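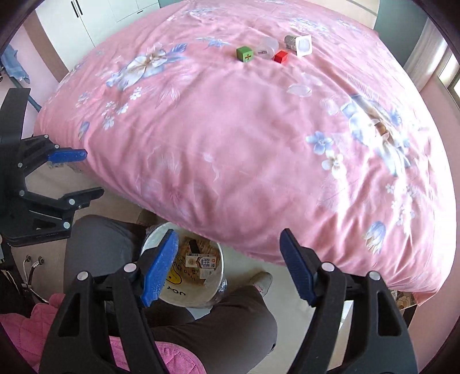 Trundwood G2 Hand-Held Gripper Kit

The G2 is a two-finger parallel-linkage gripper on a hand grip, sold as a kit for home and small-shop builds. The fingers are black, with long linkage arms and a triangular cutout in each outer arm to reduce moving mass. Silver pins carry the joints. The camera looks forward over the open fingers, so both pads stay in view during a pick. Cubes, cups and small containers spread out on a bed are a suitable first set of targets.

Pads

Pads are a wear part. Two patterns fit the same finger:

Textured, bright blue. Higher grip on smooth plastic. Picks up lint from bedding and carpet; wipe with a damp cloth.
Ribbed, darker blue. Releases more cleanly. Preferred for thin-walled cups, which deform under the textured pad.

The patterns can be mixed, one per finger. Run the calibration again after any pad change.

Specifications

Maximum opening: 71 mm at the pad faces
Finger length, first pin to tip: 63 mm
Position steps, closed to open: 1,000
Rated grip force: 10 N
Drive: single servo, both fingers geared together
Cable: round locking connector at the tool end

Building the kit

Assembly takes one evening with a 2 mm hex driver and a small vise. Press the pins in from the outer side and stop when the head is flush. A proud pin will rub the neighboring arm near full opening. Do not use threadlocker on the pins. The linkage should fall open under its own weight before the servo horn is attached; if it does not, ream the tight hole by hand and try again.

Route the cable with a loose bend at the connector. For a two-gripper build, assemble and calibrate each unit separately, then label the cables before connecting both to the host. The Kudeo driver assigns left and right in the order the units are plugged in and does not remember the order after a restart.

Soft surfaces

A mattress or bedspread gives under the fingertips. Set the approach height from the top of the fabric and lower the closing speed, or the tips will gather a fold along with the object. The Brirkham mount raises the camera slightly and helps with low objects, but it blocks the upper cable exit. Use the side exit instead.

Known issues

Units shipped before December have a servo horn with a slightly undersized bore. Ha-rang Yeon's notes on fitting it are in the downloads section. Strong window light washes out the camera view on pale objects; fix the exposure by hand before recording.

In the box

Finger set, pins, servo, hand grip, camera bracket, one pair of each pad, cable. Host computer and power supply not included. The Cho wall bracket is sold separately.

Linkage design by Jae-in Geum. Orders received by noon Friday ship the same day.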